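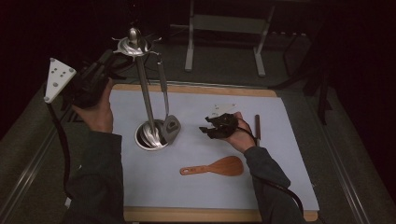

Rundimwood Drops Its Parking Fee After One Summer

16 Aug 2022

The town of Rundimwood has ended its paid parking trial on Torvik Street, where visitors were asked to hand over $2 an hour for a spot that had been free since the street was paved. The trial began in March and brought in $1,039. The meters are still being paid off.

Nia Lewis, who runs the bakery on the corner, said she had grown fond of them. "People hang their dogs' leashes on them while they buy rolls," she said.

Tickets already issued still stand. Late payers will be charged $100, payable at town hall, where parking is free.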